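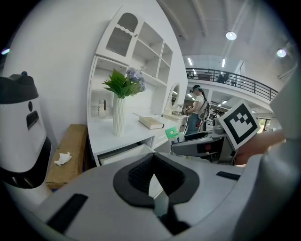 Two grippers and one backpack: a talk with Hülya Sarıgül

Hülya Sarıgül has used the Drider kit since February. It is a pair of hand-held grippers that she rents by the month, and with them her team records household work to train robot arms. I asked her first what she would say to a person who wants to try it.

"Begin with a drawer," she told me. "Everybody wants to fold shirts on the first morning. A drawer teaches you how far you must stand and how your wrist should turn."

Each gripper weighs 680 grams, and by the afternoon she feels it in the forearm. She likes the padded part in the middle, but she finds the handle too thick for small hands. "I wrote to them two times. They answered kindly – and the handle is the same."

Her team has kept 1229 recordings until now. The software, Trimumix, comes with the rental and puts the left and the right hand on one timeline. She calls it slow but correct. Before this she worked with Bedeck, where she had to match the two hands by herself, and she doesn't want to go back.

The square markers are her main complaint. If a sleeve covers one, Trimumix rejects the whole recording and does not say at which second the problem came. She would pay more for a clear message.

Will she keep the kit? "For the next 2 months, yes. After that I want to compare the price with Chauvin."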